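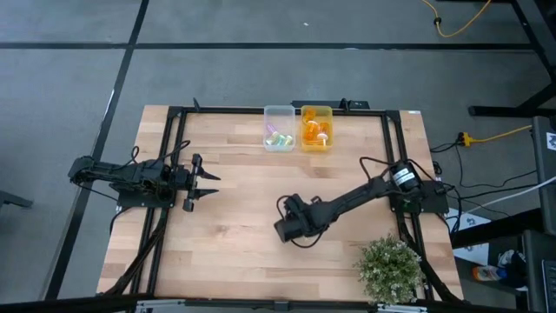

Canned beans deserve a better reputation than they have. I grew up soaking dried ones overnight, and I still do it in January when I want a pot of something slow. On a weeknight I open a can.

My friend Venla Seppälä says the texture is wrong. For a salad, maybe. In chili, after 20 minutes with onions and cumin, I can't tell them apart, and neither could she when I served her both. Rinse them, salt them late and keep three cans in the cupboard. Dinner is mostly done.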